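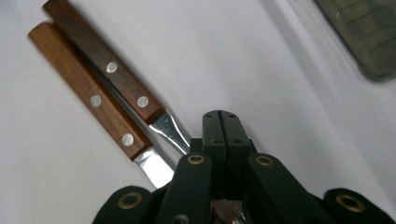
The handle of a kitchen knife is a joint between two materials that respond differently to water, heat and load. Steel expands with temperature and is indifferent to humidity; wood swells and shrinks across the grain and hardly moves along it. Most wooden handles are therefore cut with the grain running lengthwise, as in the lighter of the two knives shown, so that the larger movement falls across the narrow dimension. Each of these handles carries two round, silvery rivets, one of them toward the blade end. The color of the wood, orange-brown in one case and a darker reddish-brown in the other, is a poor guide to species and a worse one to durability, and will not be used for identification in this book.

## 5.1 Scope of the chapter

Chapter 4 dealt with the blade: steel, heat treatment and edge geometry. The present chapter deals with everything behind the heel. Handles fail more often than blades in domestic use, and the failure is usually gradual. A gap opens beside the metal, food residue enters it, and the wood softens locally until the handle shifts under the hand.

Three terms are needed at the outset.

**Tang.** The extension of the blade into or through the handle. A *full tang* follows the outline of the handle and is visible along its edges. A *partial tang* stops short of the butt. A *hidden tang* is enclosed on all sides.

**Scale.** One of a pair of flat handle pieces fixed to either side of a full or partial tang.

**Butt.** The end of the handle farthest from the blade. It may be squared, rounded or hooked.

A handle made from a single slotted block is not, strictly, a pair of scales, although catalogs often use the word for both. Mutiso's distinction is followed here: scales are separate pieces before assembly, and a slotted handle is one piece throughout.

## 5.2 Load on the rivets

In slicing, the hand pushes down on the handle while the board pushes up on the edge. The rivets resist the resulting rotation of the tang within the wood. For a given moment, the force on each rivet falls as the distance between the two increases. Let *M* be the moment and *s* the spacing between rivet centers. Neglecting friction and adhesive,

*F* = *M* / *s*

With *M* = 5 N·m and *s* = 0.05 m, each rivet carries 100 N. Reducing the spacing by half doubles the force — a point often missed when a cracked handle is shortened and drilled again.

Bearing stress in the wood depends also on rivet diameter and on the thickness of wood in contact with the shank. Section 5.4 gives the full treatment, using the Herwood test pieces prepared by Nazarenko.

## 5.3 Inspection before repair

Clean the handle with a damp cloth and let it dry fully before inspection. Sight along the junction of wood and metal under a low, raking light. Record the following:

- rivet heads standing above or below the wood
- cracks running with the grain from a rivet hole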